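4. Arrumar as bebidas na prateleira de dois níveis

Com a prateleira montada e firme na mesa, chega a parte mais divertida: dar lugar a cada bebida! A Hotlow tem duas tábuas, e vale a pena pensar um pouco na distribuição antes de pegar na primeira garrafa.

4.1 Passe um pano seco nas duas tábuas e confira se os parafusos da tábua superior estão bem apertados.

4.2 Escolha um lado para as latas altas e encoste uma à outra. Ficam lindas em par, com os rótulos virados para a frente.

4.3 Ponha as garrafas de vidro do outro lado e deixe um espaço livre entre os dois grupos – a mão entra ali sem esbarrar em nada.

4.4 Deixe a água e as latas pequenas para o fim, na mesa, diante da prateleira.

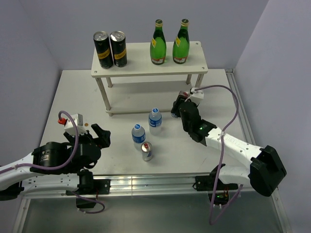
Figura 6. Latas altas e garrafas verdes na tábua superior; água e lata pequena na mesa.

Nota: a tábua inferior fica quase rente à mesa. Mantenha-a vazia até terminar a de cima e só então decida o que vai para lá. Latas deitadas, guardanapos, uma bandeja baixa... há muita coisa que cabe bem!

CUIDADO: não arraste garrafas de vidro sobre a tábua. Levante-as sempre pelo corpo e pouse-as com a base inteira apoiada, longe dos cantos arredondados.

4.5 Passe agora às garrafas de água. Segure cada uma abaixo do gargalo, sem apertar demais, porque o plástico fino cede com facilidade.

4.6 Verifique se a tampa está bem enroscada e pouse a garrafa na vertical.
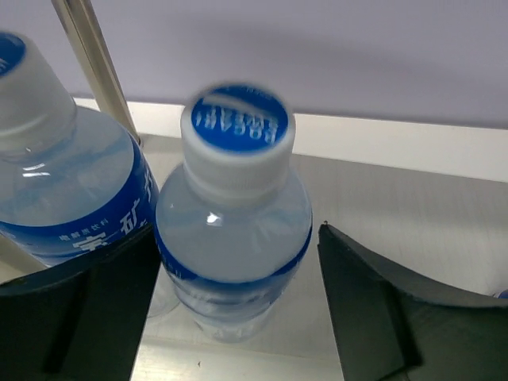 4.7 Se usar garrafas iguais, dê a cada uma a sua própria folga: 2 dedos bastam. Quando ficam muito juntas, puxar uma pode inclinar a vizinha, e lá se vai a fila toda.

4.8 Gire os rótulos para o lado de quem se serve. É um detalhe de segundos e muda completamente o aspecto do conjunto!

Para guardar também copos, siga para a seção 5.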